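Notes from the Nerkton stamp and paper fair, 5th March. Typing this fast before I forget it all, will fix the spelling later (maybe).

Left the house too late. Parking at the hall was full so I ended up behind the feed store, long walk with a rolling tote that has one bad wheel. Two dollars at the door, got my hand stamped with a little teapot. Cute. Would not wash off.

Went straight to the Prukildale table becuase they sell out. They had the new fern background stamp and the matching dies but NOT the sentiment set, back in November they said it would be out by now. Bought the fern. Also two packs of the heavy white cardstock, 24 sheets each, the one that doesn't pill when you go over it with a wet brush.
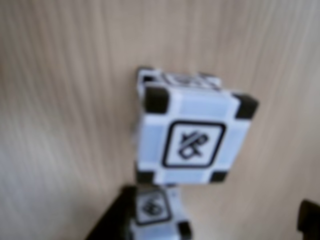 Next the ink people, Gastach. Big long line. They let you try the whole range on scrap paper, so I did swatches of all the greens and wrote the names under each. Moss and Pickle look the same to me. Got Moss, plus a refill for my gray. Skipped the glitter glue, I still have three at home.

Yuk-lan Fang did the make-and-take at eleven. Gatefold card with a belly band. She scores everything first, then stamps, then cuts, which is backwards from how I do it and it went so much quicker. My band came out too short, my own fault, measured from the wrong end of the ruler. She uses a baby wipe folded in four to blend the edges! Trying that tonite.

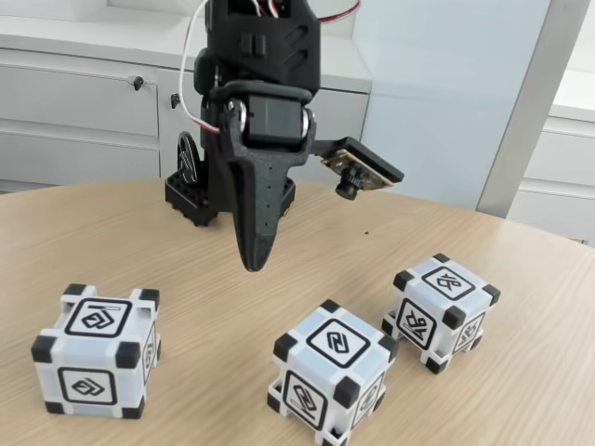

Lunch was a grilled cheese from the truck. Fine. Pickle was good.

Afternoon was mostly the swap tables. Lady from Sedgwick had a shoebox of old wood-mounted stamps, some 4,000 in the whole collection she said, selling it off a box at a time. I took a heron, a mailbox and a very odd looking rooster. No index on the rooster so had to guess.

Door prize ticket was 818. They called 881. Ugh.

To do: cut down the cardstock, condition the heron (rubber's a bit stiff), email Prukildale re the sentiment set. Bring a better tote next time, and snacks.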